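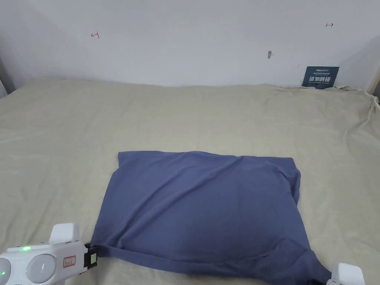
A pillow in a slate-blue cotton case on a beige sheet.

How to measure methane coming off a pond

Small ponds release methane from the mud at the bottom, and you can measure it with a floating chamber and a portable gas analyzer. The steps below are the ones we use at the Gornska ponds. They work on any still water shallow enough to wade or reach by boat.

What you need

A plastic bucket, 9 liters or larger
A ring of foam pipe insulation
Two lengths of flexible tubing
A methane analyzer that logs every second
A thermometer and a barometer
Rope and a small anchor

Building the chamber

Turn the bucket upside down and drill two holes in what is now the top. Fit a tubing connector into each and seal around it with silicone. Leave it overnight. Tape the foam ring around the outside so that the rim sits 2 to 3 cm below the water when the chamber floats. Cover the bucket with reflective tape to keep the air inside from heating up.

Check for leaks before you go out. Float the chamber in a tub, connect the analyzer, and breathe out near the seals. If the carbon dioxide reading jumps, add more silicone.

Taking a reading

1. Anchor the boat and wait 30 minutes. Moving around stirs up bubbles from the mud.
2. Hold the chamber in the air until the analyzer settles.
3. Lower it gently onto the water and write down the time.
4. Log for 9 minutes.
5. Lift it, let it air out, and repeat twice at the same spot.

Do at least four spots per pond, including one near the reeds. Fedir Derkach did 22 spots in March and found the shallow edge gave the highest numbers, but that was one pond in one month.

Reading the results

Plot methane against time. A straight, steady rise is gas diffusing out of the water. A sudden step is a bubble. Keep both, but work them out separately.

For the steady part, take the slope in ppm per second and multiply by the air volume of the chamber divided by the area of water it covers. Then correct for temperature and pressure using the ideal gas law. Measure the air volume with the chamber floating, as the part of the bucket below the water doesn't count.

Throw out any run where the starting value is well above the outside air. The chamber wasn't aired out long enough.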